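Section 4: Adding a Country Profile

Country profiles are where Monlow gets fun. Once you have one built, you can watch how a region earns its money, which industries carry the load, and what happens when one of them stumbles (try switching off tourism in a small island economy and see how far it spreads!).

Before you start, finish Section 3. You need a workspace with at least one base currency set.

1. Open the Profiles tab and choose New Country.

2. Type the country name and pick its currency. If it uses 2 currencies side by side, enter the one wages are paid in. The other goes under Secondary.

3. Load your GDP series. Monlow reads up to 200 quarters, oldest first. Blank cells are fine, but zeros are read as real zeros and will flatten your chart.

4. Choose Nominal or Real. For Real, you'll also be asked for a price index and a base year.

Caution: changing the base year later rebuilds every chart in the profile. Save a copy first.

5. Split output by sector. The default list has 36 sectors, and you can merge as many as you like. Farming, mining, and services are a great place to begin.

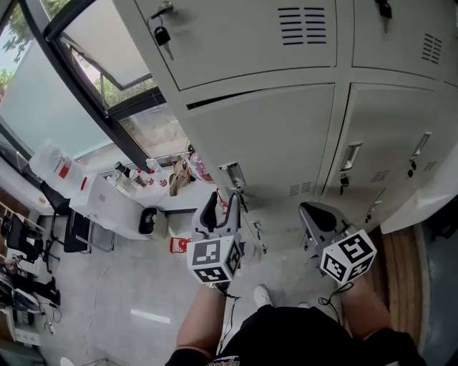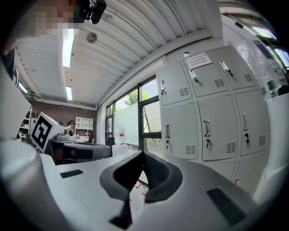
6. Add employment figures for each sector. Enter them in thousands, so four million workers goes in as 4,000.

Walid Awad wrote in to say that step 6 tripped him up: his labor office counts seasonal farm workers only in September, and his farm sector looked huge for one quarter and tiny for the other three. He now spreads those workers over the year by hours worked before loading the file, and he'd like the guide to tell people to do the same.

Great tip, and we do recommend it. Use the Spread by Hours box in the import window, then check the yearly total against your source.

7. Click Build. A large profile can take a few minutes, and you can keep working in other tabs while it runs.

Note: if the sector totals don't match GDP, Monlow shows the gap as a gray bar labeled Unassigned. Taxes and subsidies on products are the usual cause. Enter them under Adjustments and click Build again.

8. Open the Shock panel and drag any sector up or down. Jobs and income update as you drag, so go ahead and play with it! Nothing is saved until you click Keep.

To share a finished profile, go to Section 5.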